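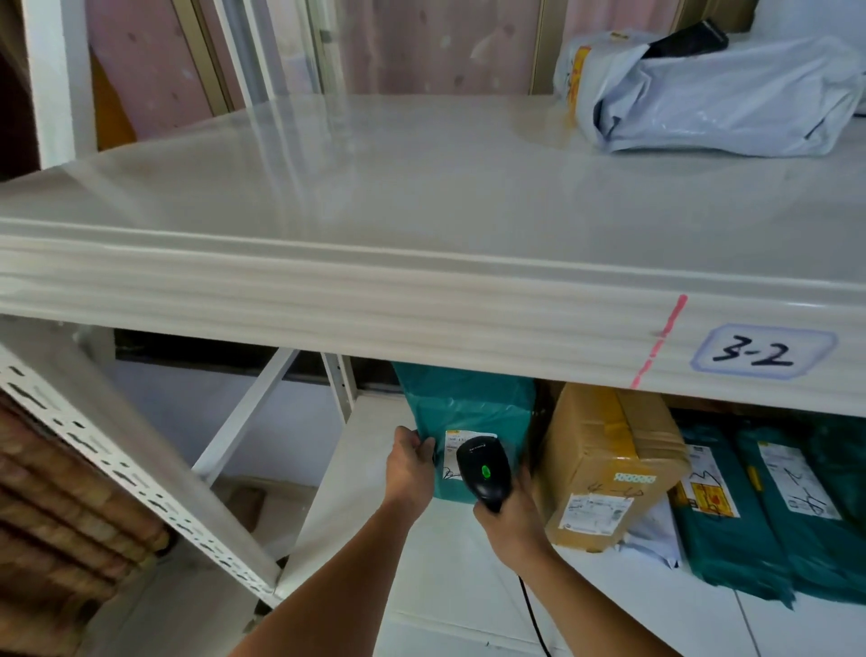
Figure 3. Scanning a mailer bag below a shelf edge marked 3-2.

4.2 Equipment planning for small parcel points

The first question in the Lerport budget was how much of the scanning task a machine would have to cover. Most published cost models start from the robot arm and add a gripper, a base and software. We started from the work as it is done by hand and priced each part of it separately. Scanning takes two hands in most cases, one on the parcel and one on a corded reader. A single-arm system with a reader fixed near the wrist would be cheaper, but it has no way to steady a soft bag while the code is read. For this reason we asked for quotes on both one-arm and two-arm setups.

Soft bags also affect the choice of gripper. Suction cups work well on flat cardboard and poorly on wrinkled plastic. The Kotska quote included suction only, and we added a line for a second tool and a tool changer.
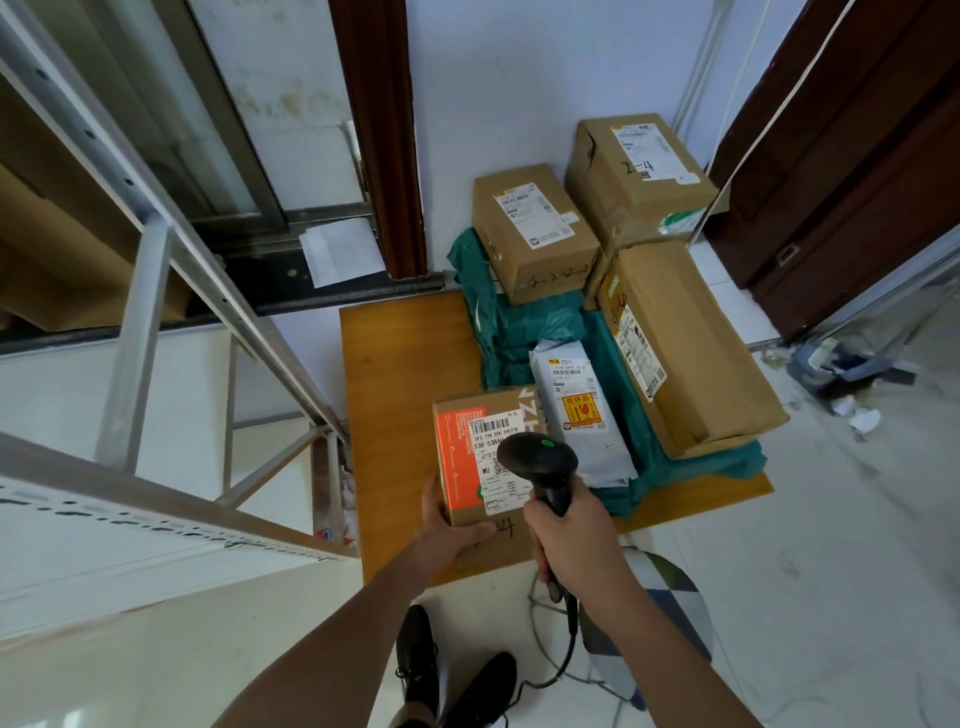
Figure 4. Reading the label of a small box at a low table holding boxes and a mailer bag.

Floor space was the second limit. The plan had to fit narrow rooms where a table, a rack and a door are close together. A fixed cell with a safety fence was ruled out at this stage. What remained was a mobile base or an arm on a short rail along the rack. The rail is the lower bid, but each added rack needs its own length of rail, so the saving shrinks as a site grows. We set the planning case at 300 parcels a day and the low case at 200.

Table work was kept as a separate budget item. Parcels at a table can lie at any angle, and the label may be on the top or on a side. A second fixed camera over the table costs less than the extra arm motion needed to find the label, and we included it in every option.

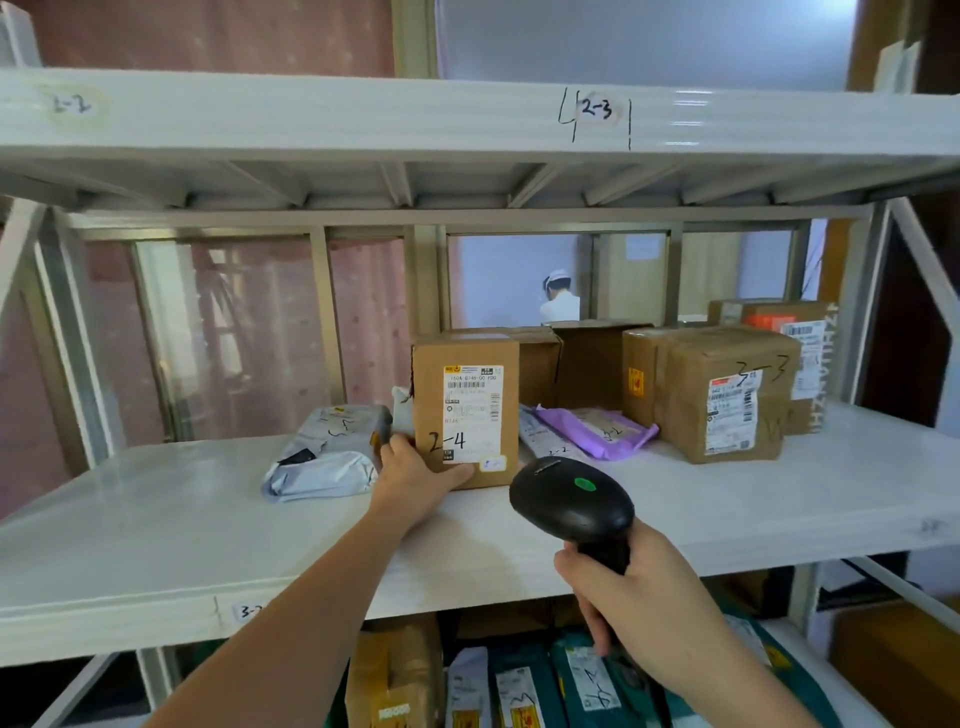

Figure 5. Scanning a box on the middle shelf. Handwritten codes appear on several parcels.

Reading the shelf codes is the third item. Many codes are written in black marker, and the writing varies in size and place. The Nustska software license covers printed barcodes only. We could either pay for a handwriting module or buy a label printer for each site and change the way parcels are marked. The printer was chosen for the base plan, with the module listed as an option.

The trial schedule allows 804 scans for setup and 1159 for acceptance testing, both on mixed boxes and bags. Prices in the Cheng option were fixed until June. Training and spare parts are listed separately in Table 2, as the suppliers did not quote them on the same terms.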